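Kekero two-arm desk set: review after three months

Posted by Citlali Solís, Mar 15, 2023

I bought the Kekero set for our small office, where we keep many booklets and manuals. My question was simple: can a machine do the tidying yet? My short answer is, a little.

The price was $2349, and I paid 300 more for the gloved hands. Setting it up took me one long evening. The manual is clear, but the letters are very small.
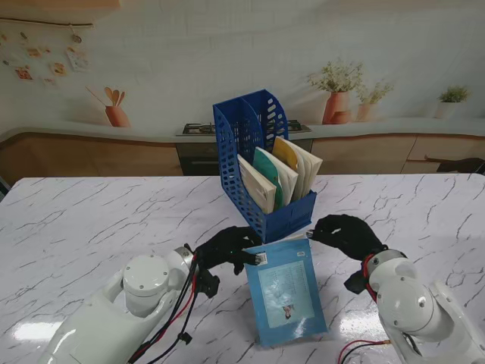
Both hands on the blue booklet, with the file holder behind it.

Paper is difficult for it. A stiff cover goes well most times, but a thin leaflet bends and then I must help. It is also slow. I can put away the whole pile before it finishes two booklets. My colleague Shanti Sachdeva tried it with folded towels and she gave up after lunch.

What I like: it is quiet, and the grip is gentle, so I have no torn pages until now. What I don't like: the cables need a better clip, and the Plamano software asks me to log in every morning.

For learning I recommend it. For real chores I would wait for the next model, which should come in June.

Three stars of five.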